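Household bottle sorting

Household bottle sorting is the practice of separating empty drink bottles from other waste in the home, usually by placing them in a bin or other container kept only for this purpose. The bottles are later taken to a public collection point, returned to a shop for a deposit, or put outside for pickup. The practice is common in apartments and small houses, where space for several bins is limited and the choice of container has a large effect on how the sorting is done.

Contents
Name and scope
Background
The container
Preparing the bottles
Caps and labels
Mixed contents
Placement in the room
Emptying and cleaning
Criticism
See also

Name and scope

In everyday speech the practice has no fixed name. People speak of "doing the bottles" or "taking out the plastic". In writing about housekeeping, the term bottle sorting is normally used for the indoor part of the work, and the term collection for everything that happens after the bottles leave the home. Glass bottles are sometimes included, but many authors treat them separately, as they are heavier and can break. This article deals mainly with plastic bottles.

Background

Before plastic bottles became usual, many households kept glass bottles in crates and returned them to the seller. The crate served as storage, as a carrying device and as a simple way to see how many bottles were still missing. When lighter plastic bottles replaced part of the glass, the crate lost its use in many homes, and the empty bottles went into the ordinary kitchen waste.

Separate bins inside the home came later and in different ways from town to town. In the town of Birnora, a first trial was held in the district of Parnden, where 65 households received an open bin without a lid. The trial began in June and was followed by a written report by Ctibor Ševčík, a teacher of home economics. His report, Bottles in the Kitchen, was presented to the town on Nov 9, 2021. It is still given to new residents of Parnden in a shortened version of 30 pages.

Ševčík observed that the families did not use the bin as it was planned. Some kept it under the sink, where it was soon forgotten. Others placed it next to the door and filled it very quickly, also with things that did not belong there. His main advice was that the bin should be standing in the open and that its contents should be easy to see.

The container

Almost any container can be used for bottles. Paper bags and cardboard boxes are cheap, but they become soft if the bottles still contain some liquid. Woven baskets look pleasant in a living room and are difficult to wash. For these reasons a smooth plastic bin is often preferred.

Bins are made in two basic shapes. The rectangular bin stands well against a wall and uses a corner fully. The round or cylindrical bin leaves some space unused behind it, but it has no inner corners in which sticky liquid can collect, and it can be wiped out with one movement of the hand. In a small round bin the bottles tend to stand or lean against each other, while in a wide box they mostly lie flat.

The material can be opaque or transparent. An opaque bin hides the waste and is chosen by people who do not want to look at it. A transparent bin shows how full it is and what is in it. The housewares maker Šimko sells both kinds, the smallest with a capacity of 6 liters. The maker Inik offers only transparent bins, with a colored rim that makes the edge easier to notice.

A lid is optional. It keeps insects away in summer, but it also means one more movement each time a bottle is thrown in, and bottles then tend to be left standing on the counter.

Preparing the bottles

A bottle should be empty before it is placed in the bin. Water bottles need no further treatment. Bottles from juice, milk or sweet drinks are rinsed with a little cold water and left upside down for a short time. Warm water is not necessary.

Whether a bottle should be pressed flat depends on the local rules. Where bottles are returned for a deposit, they must usually keep their form, so that the label can be read. Where they are collected by weight or in sacks, pressing them saves much space. A bottle is pressed with the cap off, and the cap is then screwed on again to stop the air from returning – a small step which is often forgotten.

Caps and labels

The treatment of caps has changed over time. Older instructions asked the household to remove the cap and collect it separately. Many newer ones ask for the cap to stay on the bottle. As a result, the same bin can contain bottles with their caps on and single caps that fell in by themselves.
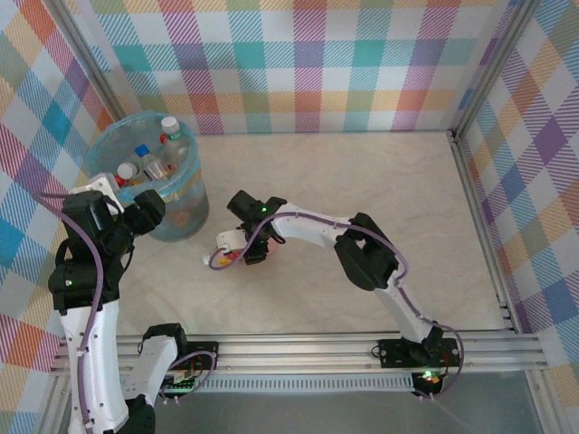 Single caps are a small but lasting problem. They slide down between the bottles, gather at the lowest point of the bin and remain there when the bottles are lifted out by hand. Ševčík recommends keeping a cup or a small jar beside the bin for them.

Labels can generally stay on. Paper labels come off during washing in the recycling plant, and plastic bands are separated there as well. Only a full sleeve that covers the whole bottle is sometimes removed at home, with scissors or along a printed line.

Mixed contents

A bin meant for bottles seldom contains only bottles. Wrappers, straws and pieces of packaging get into it, mostly in the lower part, where they are covered by the next bottles and are not noticed. In the Parnden trial, 85 percent of the bins had some other material in them at the first visit. The share became lower after the households were asked to turn out the bin completely each time.

Turning out the bin means that everything is placed on a washable surface and put back or carried away piece by piece. It takes longer than lifting out the bottles, but the small things at the bottom are found. Large bottles are taken first, then small ones, then the rest.

Placement in the room

The bin is best placed close to where bottles are emptied. In most homes this is the kitchen. In offices and workshops it is more often the desk or the workbench, and a small bin can then stand directly on the work surface. Light bins fall over easily when only one tall bottle is inside and leans on the rim, so a place against a wall is useful.

Floors and surfaces under the bin should tolerate moisture. Stone and tile are suitable. On wood, a tray or a mat is advised.

Emptying and cleaning

The bin is emptied before the bottles rise above the rim. After emptying, it is rinsed and dried with a cloth. Scratches make a transparent bin cloudy after some years, and rough sponges should therefore be avoided. A bin with a smell can be left overnight with water and a spoon of baking soda.

Criticism

Some authors consider that sorting at home gives too much work to the household and that drinking tap water would make most of it unnecessary. Others find the space more important than the work – in a one-room apartment, a second bin is not a small thing. Ševčík himself wrote that a bin should be given only to a family that asks for it.

See also
Bottle deposit
Household waste
Kitchen storage
Reusable bottle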